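How Does a Drum Machine Know When to Hit?

A drum machine has no arms and no drums, which sounds like a poor start for a drummer. What it has is a very good memory and a row of buttons.

Each button is called a step. Think of the steps as seats on a bus. Put a kick drum in seat one, a snare in seat five, and press play. The machine drives past every seat in order, and whoever is sitting there makes a noise. 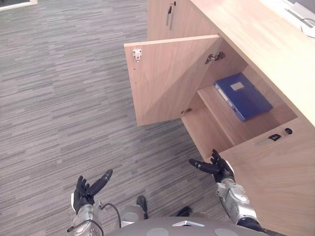

Empty seats stay quiet. Beginners fill every seat, and their families go out for a walk.

When the bus reaches the last seat, it jumps back to the first. That is a loop. You can let it go around 292 times if you like, though your neighbors may have views by lap 10.
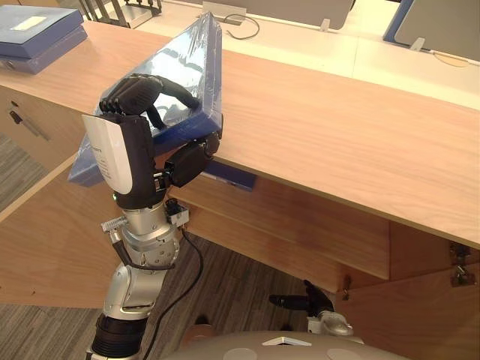 Dilis Fagundes
Beginner Beats Writer, Purum Music Club

The speed of the bus is the tempo. Turn it up and the same beat gets jumpy. Turn it down and it sounds like an elephant on the stairs. Try a beat with only two sounds first.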